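Course handout, unit 7
Arranging a Small Work Area: Surface, Walls, Light and Storage
Evening course in workshop practice, Fuvia
Text revised June 8, 2019

What this unit covers

In the previous unit we spoke about the room as a whole: the doors, the ventilation, the electrical supply and the floor. Now we come closer and speak about the bench itself and the space that a person can reach from it. In this course I call this space the work area. It includes the surface on which the work lies, the walls or panels that stand behind and beside it, the light that falls on it, and the places where tools and small parts are kept.

Many students arrive with the opinion that the arrangement of a bench is a matter of taste. Partly this is correct. But some parts of it can be judged by quite simple tests, and these tests are the main content of this unit.

1. The surface

The surface has three tasks. It must carry the load, it must survive the work, and it must let you see what lies on it. Beginners usually think of the first two and forget the third.

Carrying the load. A bench top that is supported only at its ends will bend in the middle. For paper work this has no importance. For measuring work it has a great importance, and I ask you to check it with a straight edge before you trust any measurement made on the bench. Place the straight edge along the length, then across, then on both diagonals. Look for light under it. If you see light in the middle only when a heavy part is on the bench, the problem is in the support and you will not repair it by replacing the top.

Surviving the work. Softwood tops are cheap and kind to the parts, but they take oil and they take marks. Hardwood is better in both respects. Steel tops are strong and noisy, and they scratch finished parts. Stone and ceramic tops stay flat and are easy to wipe, but a part that falls on them may be damaged, and the edge of the top may be damaged also. Laminated tops are a reasonable choice for assembly, if the edges are well closed. When water enters at the edge, the top swells and cannot be saved.

Seeing the parts. Here we speak of contrast. A bright steel washer on a bright steel bench is hard to find. The same washer on a dark matte surface is found at once. A black screw on a dark surface has the opposite problem. For this reason many people keep two loose mats, one light and one dark, and put down the one that suits the job. A glossy surface reflects the lamp and tires the eyes. Matte is better in almost every case.

The old bench in the Ross building, which some of you know, has a polished top. Please work on a mat there.

2. The height

I will not give one correct height, since the correct height depends on the person and on the job. A useful rule is to begin from the elbow. Stand straight with the upper arm hanging down and the forearm level. For light assembly, the hands should work a little below the elbow. For fine work, where the eyes must come close, the work should be higher, and the arms should be supported. For heavy work, with filing or pressing, it should be lower, so that the weight of the body can help.

Remember that it is the height of the hands that matters. A vise on a bench raises the work by the height of the vise. A bench which is perfect without a vise can be much too high with one.

If several persons share one bench, set it for the tallest and give the others a firm platform. It is easier to raise a short person than to lower a bench.

3. Reach zones

Sit or stand at the bench in your normal position. Keep the elbows near to the body and draw a curve on the surface with each hand. The area inside these two curves is the near zone. Now stretch the arms without bending the back, and draw again. The area between the first curves and the second is the far zone. Everything outside of it is storage, even if it is on the bench.

Things which you touch in every cycle of the work belong in the near zone. Things which you touch a few times in an hour belong in the far zone. All other things should leave the surface. Students find this rule easy to accept and hard to follow. After one evening of work, the near zone is full of objects which were needed once.

A good exercise is to put a small sticker on every tool at the beginning of the evening and to take it off when you use the tool. At the end, look at which tools still have their stickers, and where these tools are lying.

4. Walls and side panels

A work area may be open on all sides, or it may have panels at the back and at the sides. Open areas are easier to clean and to share. Panels have other advantages. They stop small parts from rolling away, they give a place to fix hooks, and they protect the eyes from movement behind the bench.

The color of the panels is more important than people think, because it fills a large part of what we see. White panels make the area bright, but under a strong lamp they may dazzle. Very dark panels swallow the light and the area becomes gloomy. A pale color with a matte finish is a safe choice.

What about patterns? The older books are strict and say that the background must be plain. My own view is milder. A pattern behind the bench is a disadvantage if you must judge the outline of a part against it, for example when you hold a blade up and look along its edge. For other jobs it disturbs very little, and a cheerful wall makes a small room more pleasant to enter. If you want both, keep the pattern on the upper part of the panel and leave the lower part plain.

5. Light

Use at least two light sources: a general one from the ceiling and a local one which can be moved. The local lamp should come from the side opposite to the writing hand, so the hand does not throw its shadow on the work.

For finding scratches and small dents, put the lamp low, nearly parallel to the surface. For reading a scale, put it high. For comparing colors, turn off the local lamp and use the general light only, or go to the window.

In November, when we have the evening sessions, no daylight helps us, and the differences between one lamp and another become very clear. This is a good time to make your light plan.

6. Storage near the bench

Storage can be above the surface, on it, below it or behind the worker. Each place has its own price.

Above the surface. Hanging baskets and shelves leave the bench free, and what is in them can be seen quickly if the sides are open. Mesh has the advantage that dust falls through, and the disadvantage that very small parts fall through as well. Keep only light things above the work. Check that the worker's head does not meet the basket when he or she leans forward.

On the surface. A toolbox on the bench is comfortable, but it occupies the best place. Put it at the back, and check that its lid can open completely in that position. A box with clear or translucent compartments saves much searching.

Below the surface. Drawers are suitable for heavy tools. Shallow drawers are better than deep ones, because in a deep drawer the tools lie in layers.

Behind the worker. This is the place for stock and for everything in quantity. Turning around is a small cost if it happens seldom.

For the sorting exercise we use the Nuduletti trays from the cupboard. A full set of mixed hardware contains 288 pieces. Please return the set in the same condition. The Tremadari labels stick well to the trays but badly to mesh, so for baskets you should use a tag on a string.

7. Small parts

Springs, pins and balls have the habit of leaving the bench. Flat parts stay where they are put, but they are difficult to lift from a smooth surface. For round parts use a tray with a rim or a mat with some texture. For flat parts let one edge lie on a thin strip, so the finger can come under it.

Bright color is a real help with small parts. If you may choose, order them in a color which does not appear on the bench.

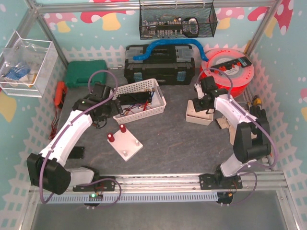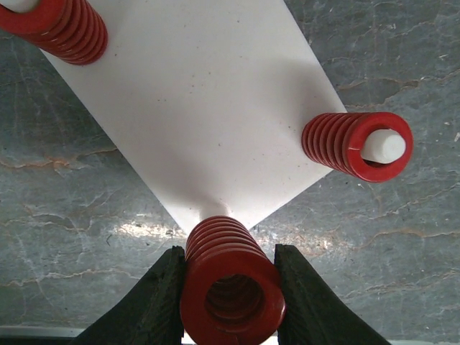
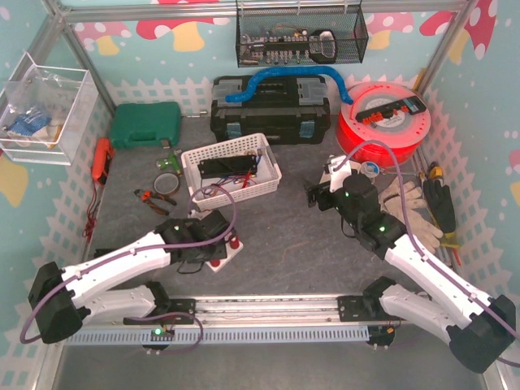 Figures 1 to 3. One work area. Middle picture: red coil springs and a flat white plate on a gray surface (sections 1 and 7). Last picture: patterned panels, a hanging mesh basket and a toolbox under it (sections 4 and 6).

For the next session

Make a drawing of your own work area, seen from above. A sheet of squared paper is enough. Mark the near zone and the far zone with two different pencils, and write in each zone what is lying there on a normal day. Please do not tidy up before you draw.

Bring also a short note on your lamps, with their positions and the direction of the shadows.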